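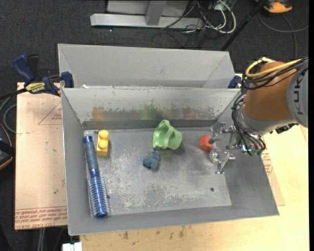

What is happening to the Plenville Rovers this season?

The club has signed striker Raffaele Rinaldi from Gustlow Athletic on a contract that runs for 2 years, and he goes straight into the squad for the next home match.

Feb 24, 2018 — Plenville Rovers are delighted to announce the signing of forward Raffaele Rinaldi, who joins the club from league rivals Gustlow Athletic after passing his medical this morning. He will wear the number 19 shirt, which has been free since December.

Rinaldi is well known to anyone who has watched soccer in this part of the state. He played 100 league games for Gustlow, most of them as a center forward, and he has a habit of scoring against us that we are very glad to bring to an end! Rovers fans will remember his late header at the Tuncer Ground last spring, when he got in front of two defenders at the near post and took a point off us with almost the last touch of the match.

"I couldn't stop smiling when the call came," said Rinaldi. "I've played at the Tuncer Ground as a visitor and it's loud. The fans stand so close you can hear every word, and believe me, I heard plenty of them. I'm looking forward to hearing something nicer. I want to play, I want to run, and I want to get this team up the table."

The head coach has wanted another striker ever since the opening weeks of the season, when injuries left the team with one fit forward and a midfielder filling in beside him. Rinaldi is strong in the air and quick over the first few yards, and he can also play on the left — something he did often as a young player with Jonton, where he came through the youth side and made his first senior start.

He trained with his new teammates for the first time after signing and stayed out for extra shooting practice with the two goalkeepers. The coaching staff were thrilled with what they saw. He is fully fit, having played the whole of Gustlow's last match, and there is no reason he can't start.

His first chance comes at home to Jonton, his old club, in what promises to be a terrific afternoon. Rovers have not lost at the Tuncer Ground since December, and the last home crowd of 693 was the best of the season so far. With a win the team would move above Jonton on goal difference.

Kickoff is at 3 p.m. and the gates open at 1:30. Tickets can be bought at the club office or at the turnstiles, cash or card. Children under 12 get in free with a paying adult. We have set aside 200 seats in the east stand for local youth teams, and coaches who would like places for their players should call the office before the day of the match. Please come early if you are driving, as the lot on the river side fills up fast and the overflow field is still too soft for cars.

Rinaldi will be in the clubhouse after the final whistle to meet fans and sign shirts. Replica shirts with his name and number are on order and the club shop will post a notice as soon as they arrive. Plain home shirts are in stock now in all adult sizes.

Season ticket holders do not need to do anything — your seat is waiting for you as usual.

Media requests: Please contact the Plenville Rovers press office during normal office hours. Interviews with Rinaldi can be arranged after training.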